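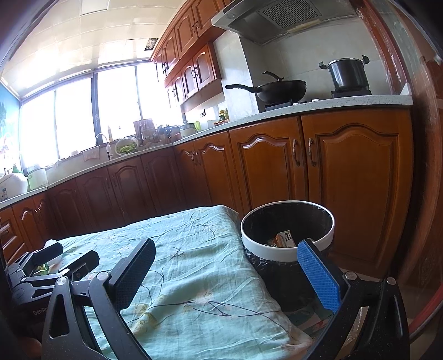 AMUMBERG _ A household test program run by the engineering firm Paltex has found that clearing a table and disposing of the waste remains harder for machines than its developers expected, according to a technical summary released in October 2019. The program used 200 trials of ordinary kitchen chores, carried out in furnished homes instead of a laboratory mock-up. A typical work area consists of a table with a printed cloth, a round trash can beside it and a stove and counter a short distance behind. The cloth lies in loose wrinkles, and the can has a black plastic liner bunched around its sides. Both details matter more to the results than the size of the room.

Paltex divided the work into 4 task groups: picking up small items from a table, placing waste in a can, moving cookware and handling cloth. Each group was scored on completion, on the time taken and on whether a person had to step in. A trial counted as complete only if the item reached its assigned place and nothing else was moved out of position.

The first group gave the best results. Rigid items with a clear outline were picked up dependably under even lighting. Soft, light items were less predictable. A sponge compresses under the jaws, and its width at the moment of contact differs from the width estimated beforehand. If the controller closes to a fixed gap, the item may slip. If it closes until a force limit is reached, the item may fold and come up at an angle that makes the next step harder.

"Picking up the item is a solved problem on a bare surface," said Begoña Nieto, who led the manipulation work at Paltex. "On a tablecloth you are picking up two things, and you only want one of them."

The summary describes the tablecloth fault in some detail. When the fingertips are lowered far enough to get under a thin object, they also press into the fabric. As the jaws close, a fold of cloth is drawn up between them. The machine registers a successful grasp because the fingers have met resistance. It then lifts, and the cloth is pulled toward the gripper along with whatever is resting on it.

Engineers tried raising the approach height by 2 millimeters. That reduced the number of trapped folds but increased missed grasps on flat packaging. A second method, in which the fingers slide inward along the surface before closing, worked better on tight fabric than on loose fabric. Paltex has not settled on either one.

Printed fabric caused a separate fault. Dark lines in a pattern were sometimes classified as objects, and the machine reached for them. The error was corrected in most cases by comparing the color image with the depth reading, which shows a printed line as having no height. The comparison was less reliable where a wrinkle ran under the pattern, because the wrinkle does have height.

Waste disposal was the second group. Nicanor Quintana, a controls engineer on the project, said the position of the can was rarely the difficulty. Its opening was. A thin black liner returns a weak depth signal, and the lower part of the can may not register at all. The machine must therefore infer the opening from the rim. A light-colored rim of regular shape gives a usable estimate. A liner folded over the rim changes that shape and moves the estimated center.

Release was the other weak point. Light wrapping tends to cling to high-friction pads, particularly the textured type used to hold smooth objects. The jaws open, the wrapping stays on one finger and the machine withdraws with the waste still attached. Paltex added a short shake to the release sequence in August. The shake cleared dry paper well. It performed poorly on plastic film, and in a few trials it threw the item outside the can.

A full can presented a further problem. The software had no measure of how much space was left below the rim, so a carton placed on top of earlier waste could roll back out. A person pushes the contents down without thinking about it. The test machine had no such motion in its program, and Quintana said adding one would require a force limit low enough to avoid tearing the liner.

Cookware was tested only when cold and empty. The arm used in the trials could lift a small pot by its side handles but could not hold a wok level by a single long handle, where the weight sits well forward of the grip. The summary lists this as a limit of wrist torque. No trials were carried out on a lit stove, and Paltex said none are scheduled.

Cloth handling had the lowest scores of the 4 groups. Hanging a towel over an edge was completed in a minority of attempts, and straightening a tablecloth was dropped from the program early. The measurement itself was disputed, as the team could not agree on how flat a cloth had to be to count as straight.

Lesia Hutsuliak, who studies domestic equipment at the Soler test center and reviewed the summary, said the results were consistent with her own tests but should not be read as a general figure for household work. Items in the trials were presented one at a time, she said, with clear space around each. Meals do not leave a table in that state.

She also noted that the time figures exclude setup. Before each session an operator marked the edge of the table and the location of the can for the system. "If a person has to walk in and show the machine where the trash goes, that minute belongs in the total," Hutsuliak said. Paltex said the next summary will report setup time as a separate column.

The same hardware has been tried on shop-floor work at a packing site in Hostthorpe, where the equivalent job is removing carton scraps and strapping from benches. Emiliano Bravo, the site's production manager, said the machine kept pace during a 10-day trial as long as the benches were bare and the bins stayed in marked positions. When a bin was moved to reach a pallet, the run had to be stopped and the position entered again.

Bravo said the site would keep one unit for the late shift, when the benches are used less. He has not ordered more. The cost per cleared bench was higher than with hand clearing, mainly on account of the stops.

Baltasar Carretero, who manages the test program for Paltex, said the company does not plan to offer a kitchen product on the basis of the present results. The next stage will repeat the table and waste tasks with several items on the cloth together, using narrower fingertips and a revised release motion. Cookware will be left out until a stronger wrist is available.

The recorded grasp data will be supplied to the Soler center for a second review before the new trials begin.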